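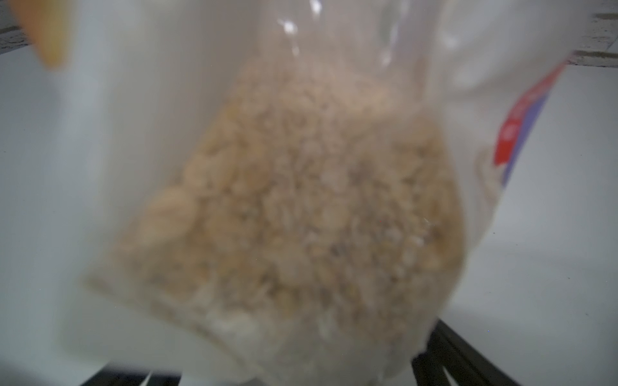

작성자: 린디웨 헨드릭스 (Lindiwe Hendricks)
등록일: 2018년 1월 12일
분류: 재고 프로그램 / 저울 연동
상태: 확인 중

제목: Troter에서 Sikora 저울의 무게 값이 멈추고 옛날 값이 계속 저장됩니다

안녕하세요. Hamodthorpe 매장에서 곡물과 견과 소분을 담당하고 있는 린디웨 헨드릭스입니다. 한국어가 모국어가 아니어서 표현이 어색한 곳이 있을 수 있습니다. 이해가 안 되는 부분은 다시 물어봐 주시면 자세히 쓰겠습니다.

1. 사용 환경

재고 프로그램: Troter 매장용, 자동 업데이트 켜짐
저울: Sikora 탁상형 2대 (프로그램 안의 이름은 "앞저울"과 "뒷저울")
연결: 저울에서 Zastton 중계기까지는 시리얼 케이블, 중계기에서 매장 공유기까지는 랜선
무게 값 전송 주기: 60초 (안정된 값이면 바로 전송하는 기능도 켜져 있음)
컴퓨터: 계산대 옆 한 대, 사무실 한 대

2. 증상

소분할 때 저희는 봉지를 저울에 올리고, Troter 화면에서 품목을 고르고, "무게 가져오기"를 누릅니다. 평소에는 저울 표시창의 숫자와 화면의 숫자가 같습니다. 그런데 가끔 화면의 숫자가 바뀌지 않습니다. 저울 표시창은 정상으로 움직이는데 프로그램은 마지막에 받은 값을 계속 보여 줍니다.

제가 가장 곤란하게 생각하는 것은 오류 메시지가 전혀 없다는 점입니다. 저장 버튼도 눌립니다. 그래서 납작귀리, 아마씨, 호박씨가 모두 같은 무게로 등록된 날이 있었습니다. 처음에는 직원이 실수로 같은 숫자를 입력했다고 생각했고, 그 직원에게 조심해 달라고 말했습니다. 나중에 미안하다고 했습니다.

3. 다시 나타나게 하는 방법

제가 원하는 때에 나타나게 하는 방법은 아직 모릅니다. 한 번 멈추면 아래 방법 중 하나를 해야 돌아옵니다.

- 중계기의 전원을 껐다가 켠다. 항상 돌아옵니다.
- Troter의 설정에서 장치를 삭제하고 다시 등록한다. 돌아오지만 저울 이름과 용기 무게 설정이 없어집니다.

Troter를 종료하고 다시 실행하는 것은 효과가 없었습니다. 저울만 껐다가 켜는 것도 효과가 없었습니다.

4. 제가 확인한 내용

가) 케이블
두 저울의 시리얼 케이블을 서로 바꾸어 끼웠습니다. 멈추는 현상은 양쪽 저울에서 동시에 나타났으므로 케이블 하나의 문제는 아닌 것 같습니다.

나) 공유기
공유기 관리 화면에서 중계기의 IP 주소를 고정했습니다. 그 후에도 한 번 더 멈추었습니다. 멈춘 동안 사무실 컴퓨터에서 중계기로 ping을 보내면 응답이 정상으로 왔습니다.

다) 중계기 기록
중계기의 웹 화면에 "세션"이라는 메뉴가 있습니다. 멈춘 상태에서 열어 보니 가동 시간이 168시간을 막 넘은 상태였습니다. 정확히 일주일입니다. 그 전에 멈춘 때의 기록은 남아 있지 않지만, 매장 일지를 보면 그때도 같은 요일의 비슷한 시간에 중계기를 다시 켰습니다. 그래서 저는 세션에 유효 기간이 있고, 그것이 끝난 뒤에 Troter가 새로 연결하지 않는다고 추측합니다. 추측이므로 틀릴 수 있습니다.

라) 시간 설정
중계기의 시계가 매장 컴퓨터보다 한 시간 빠르게 되어 있었습니다. 시간대를 고쳤습니다. 이것이 관계가 있는지는 모르겠습니다.

5. 업무에 주는 영향

소분한 봉지에는 무게가 인쇄된 라벨을 붙입니다. 무게가 틀리면 가격도 틀립니다. 지금은 직원이 저울 표시창을 보고 종이에 먼저 적은 다음, 화면과 비교하고 저장합니다. 안전하지만 매우 느립니다. 주문이 많은 오전에는 한 사람이 종이만 적고 있어야 합니다.

재고 수량도 맞지 않게 되었습니다. 잘못 저장된 항목은 수정 기능으로 고쳤는데, 월별 보고서에는 고치기 전의 숫자가 나옵니다. 이것이 별도의 문제라면 티켓을 따로 등록하겠습니다.

6. 질문

- 중계기의 세션 유효 기간을 늘리거나 없앨 수 있습니까?
- 마지막 값을 받은 시각을 "무게 가져오기" 버튼 옆에 표시할 수 있습니까? 오래된 값이면 저장이 안 되게 하는 설정이 있으면 더 좋습니다.
- 장치를 다시 등록할 때 용기 무게 설정을 보존하는 방법이 있습니까?

--- 처리 기록 ---

[지원팀 답변 1]
자세한 내용 감사합니다. 중계기 웹 화면의 "고급" 메뉴에서 "세션 자동 갱신" 항목이 켜져 있는지 확인 부탁드립니다. 초기 상태에서는 꺼져 있는 펌웨어가 있습니다. 그리고 진단 파일을 내려받아 첨부해 주시기 바랍니다. 월별 보고서 건은 다른 담당자가 보아야 하므로 따로 등록해 주십시오.

[린디웨 헨드릭스]
확인했습니다. 꺼져 있었습니다. 켜고 저장했는데, 페이지를 새로 열면 다시 꺼짐으로 표시됩니다. 브라우저를 바꾸어도 같습니다. 진단 파일을 첨부합니다. 월별 보고서에 대한 티켓도 등록했습니다.

[지원팀 답변 2]
진단 파일을 확인했습니다. 설치된 펌웨어에서는 관리자 비밀번호가 초기값이면 고급 메뉴의 변경 사항이 저장되지 않습니다. 화면에 안내가 나오지 않는 점은 개발팀에 전달했습니다. 비밀번호를 변경하신 후 다시 켜 주시고, 중계기를 한 번 재시작해 주십시오.

[린디웨 헨드릭스]
비밀번호를 변경했고, 이제 "켜짐"이 유지됩니다. 재시작도 했습니다. 두 저울의 값이 정상으로 들어옵니다. 다만 전에도 재시작을 하면 일주일 동안은 정상이었기 때문에 아직 해결되었다고 말할 수 없습니다. 그때까지 티켓을 닫지 말아 주십시오. 종이에 적는 방법도 계속하겠습니다.

한 가지 더 여쭙니다. 저울을 사용하지 않고 60분이 지나면 "대기" 표시가 나오는데, 이것도 세션과 관계가 있습니까? 봉지를 올리면 바로 사라집니다.

[지원팀 답변 3]
"대기" 표시는 저울의 절전 기능이며 세션과는 관계가 없습니다. 저울 설정에서 끄실 수 있지만 그대로 두셔도 됩니다. 티켓은 열어 두겠습니다. 마지막 수신 시각 표시는 기능 요청으로 등록했고, 용기 무게 설정은 "장치 > 내보내기"로 미리 저장하시면 재등록 후에 불러올 수 있습니다.

[린디웨 헨드릭스]
내보내기로 두 저울의 설정을 저장했습니다. 파일을 사무실 컴퓨터에도 복사했습니다. 일주일이 지난 후에 결과를 여기에 쓰겠습니다.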